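# Chapter 11: The Bathroom Counter

I used to think a bathroom counter was just the flat bit around the sink. You put things on it, you wiped it when your mother was coming over, and that was the end of the story. Then I spent a June helping a small showroom called Hellum swap out its vanities, and I got to watch people walk up to them all day long. They hardly ever looked at the cabinet doors first! They went straight for the top, ran a hand along it, and started working out where the soap would go.

So that's where we'll start too. In the last chapter we dealt with what goes on under the sink (pipes, mostly, and the box of things you meant to return). Now we move up to counter height, where you'll be making a lot more small decisions than you might expect.

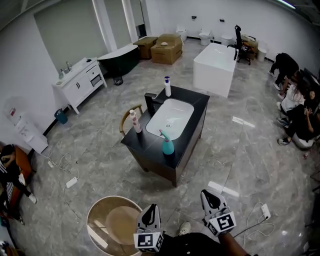
**Emil Šindelář**
*Course author and bathroom planning instructor*

A black top with a white basin set into it is a pairing I've grown very fond of, partly for the looks and partly for teaching. The edge of the basin is so easy to see against the dark surface that you can tell right away how much counter you've got left over. Look at the back corner, where the white pump bottle with the blue head is standing. Corners like that are handy for something you pump with one hand, and a bottle can live there for years without getting in the way of anyone's elbows. The teal spray bottle is up at the front edge, and at home I'd move it. Front edges are for hands, and a tall bottle on one gets knocked into the basin sooner or later (ask me about my own bathroom floor).

The faucet is the other thing I'd like you to notice. It's tall, it's matte black, and it comes up from the back left edge of the basin. Students tend to draw their faucets dead center every time, without thinking about it, and then wonder what else they could have done with the space. We'll try a few other spots in Exercise 2.

Compare it with the white vanity over by the wall, where the basin is on top of the counter. I go back and forth on these. They look lovely, and I had one for years, but you do end up cleaning around the outside of the bowl as well as the inside. With an undermount basin you can push crumbs of toothpaste and stray water straight in with a cloth. I know which one I'd pick for a house full of kids.

Our practice plan for this chapter is the Roter bathroom, a narrow room with a counter 900 millimeters wide. That sounds generous until you draw the basin in! You'll sort everything that sits out into three groups:

- things used every day
- things used for cleaning
- things that wandered in and stayed

Start with your own counter before you touch the plan. Take everything off, wipe it down, and put back only what you reach for during the next day. Keep the rest in a box by the door and write down each item you had to go and fetch. You'll need that list for Section 11.1, where we measure how much room a bottle takes up once there's a hand around it.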